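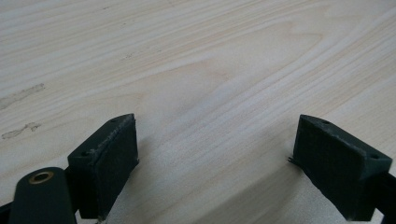

Superficie de madera clara con la veta en arcos alargados y dos marcas grisáceas a la izquierda.

Tablero de mesa

El tablero de mesa es la pieza horizontal que forma la superficie útil de una mesa. Se apoya sobre patas, caballetes o un bastidor y puede ser de madera maciza, de chapa sobre un soporte derivado de la madera, de laminado decorativo, de vidrio, de piedra o de metal. En viviendas y talleres predominan los acabados de madera clara o los que la imitan.

Veta y dibujo

El dibujo de un tablero de madera depende de la dirección del corte respecto a los anillos de crecimiento. El corte tangencial produce arcos encajados unos en otros, llamados en carpintería veta de catedral o simplemente aguas. El corte radial da líneas rectas, casi paralelas y muy juntas. En un mismo tablero pueden coexistir los dos dibujos, según el punto en que se observe. Los laminados reproducen ambos mediante impresión, de modo que el dibujo por sí solo no basta para identificar el material. Para ello se examina el canto: en la madera maciza la veta continúa hasta la testa, mientras que en los tableros revestidos aparece una tira encolada.

Las maderas claras más usadas son el pino, el abeto, el abedul, el arce y el fresno. El pino y el abeto son blandos y se marcan con facilidad; el arce y el fresno resisten mejor los golpes.

Manchas y desgaste

En los tonos claros se aprecian pronto las marcas grises, que pueden deberse a suciedad arrastrada, restos de adhesivo, roce de metales o pérdida del acabado. Las que siguen la dirección de la veta suelen ser más difíciles de distinguir del dibujo natural.
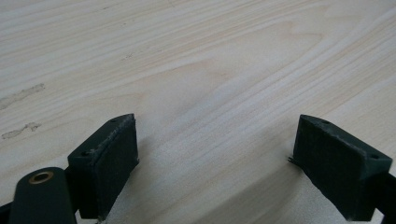
Zorica Berisha sostiene que la mayoría de esas marcas se agravan por frotar en círculos, y recomienda pasar primero un paño apenas humedecido a lo largo de la veta, secar y esperar antes de probar otro producto. El manual de taller de la casa Curell coincide en lo esencial, aunque admite el jabón neutro desde el principio si el tablero está barnizado. En los tableros aceitados el mismo manual aconseja lijar con grano fino y volver a aplicar aceite en 2 manos. El lijado no debe emplearse en laminados, cuya capa decorativa es muy delgada.

Forma y perforaciones

La forma más común en mesas de trabajo es la rectangular. Las esquinas redondeadas reducen los golpes y el desconchado del canto. Muchas mesas de escritorio incorporan un pasacables, orificio circular rematado por un aro, situado por lo general cerca del borde posterior. En la serie Jusier, del fabricante Joubert, el pasacables se ofrece en 3 posiciones y puede cerrarse con tapa.

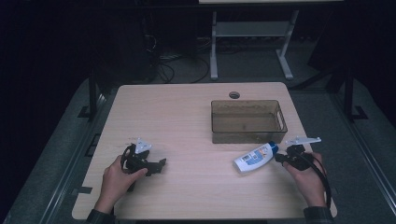

Mesa rectangular de esquinas redondeadas, con pasacables junto al borde más alejado, un recipiente marrón translúcido y un frasco blanco tumbado.

Objetos sobre el tablero

Los recipientes de plástico abiertos se utilizan para agrupar frascos y objetos pequeños. Al contener posibles goteos, evitan los cercos que dejan los envases de champú, loción o limpiador cuando se apoyan directamente sobre la madera. Conviene levantarlos para moverlos, pues el polvo atrapado bajo la base raya el acabado. Los frascos se guardan de pie y con el tapón cerrado.

Mantenimiento

La limpieza habitual se hace con un paño suave y seco. Los restos líquidos se absorben sin extenderlos. En madera maciza aceitada, la marca Aseck indica una nueva aplicación cada 6 meses. La exposición al sol oscurece o amarillea las maderas claras de forma desigual, y los objetos que permanecen mucho tiempo en el mismo sitio dejan una silueta más pálida.

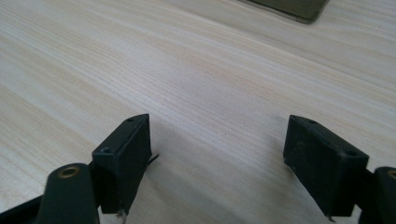 Veta de líneas finas y paralelas en tonos crema y beis.

Véase también

Mesa
Chapa de madera
Laminado decorativo
Pasacables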